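Drunstead Label Printer – Setup Guide
Section 6: Loading and Marking Continuous Paper

6.1 Before loading
1. Switch the printer off and wait for the status light to go out.
2. Open the top cover and remove the empty core.
3. Cut a test strip from the new roll. Use Pletance paper, coated side up.

Note: The coated side takes heat. The back does not print. 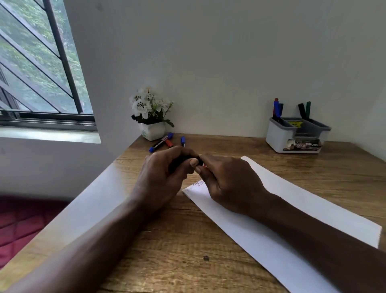
Each test strip needs a reference mark before it goes through the feed slot. Mark it on a desk or other hard surface, away from the printer. Lay the strip flat and keep it in place while you handle the pen, as with the long sheet lying under the right hand and forearm. Do not use pencil – graphite dust fouls the print head.

6.2 Making the reference mark
1. Hold the strip down with your free hand.
2. Place a short line at the upper-left corner with a fine-tip marker.
3. Wait 11 seconds before touching the line. 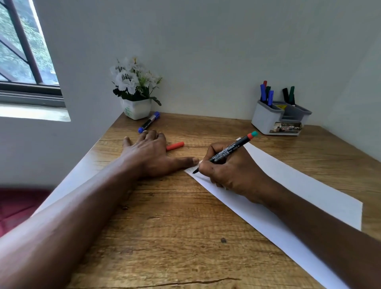

Figure 6-2. Marker tip at the upper-left corner of the paper.

6.3 Feeding the strip
1. Insert the marked end first until the rollers grip it.
2. Close the cover and set the feed length to 300 mm.
3. Press FEED. If the strip skews by more than 3 mm, repeat from 6.1.

Caution: Do not pull paper backward through the rollers.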